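August, bench notes, glaze room

Okay, the satin green again. Tile set from last night came out of the small kiln at lunch and I'm pretty happy with it! The batch was 650 g dry, sieved twice, and I let it sit overnight before dipping (Ivana swears by this, I always skip it, I should stop skipping it). 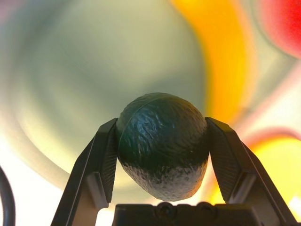 Two-second dip gave the flat, milky surface I was after. Eight seconds crawled at the rim and pooled in the foot, so that's out. I also tried brushing one tile, three coats, and it looks like a bad fence.

Still not sure about the copper. Virgilio wants it bluer for the Stimby bowls, but every time I nudge it that way the clay body shows through gray. Might be the water. Might be me weighing stuff before coffee. 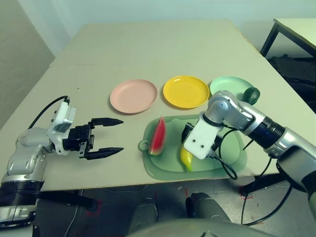

Pink, yellow and mint plates, with the sea-green board in front.

Swapped the frit for the Landus one on the last 2 tiles, same cone, same shelf. Less pinholing, slightly more shine than I'd like. If we slow the cooling down I think the shine goes away, so I've set the program with a longer hold and written it on the card by the kiln. Please don't change it, Casimiro!!

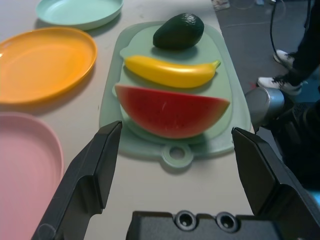
Avocado, banana and watermelon slice on the green board.

To do: mix another half batch, label the buckets properly, ask Itziar where the good sieve went. Test tiles are drying on the top rack, leave them till morning.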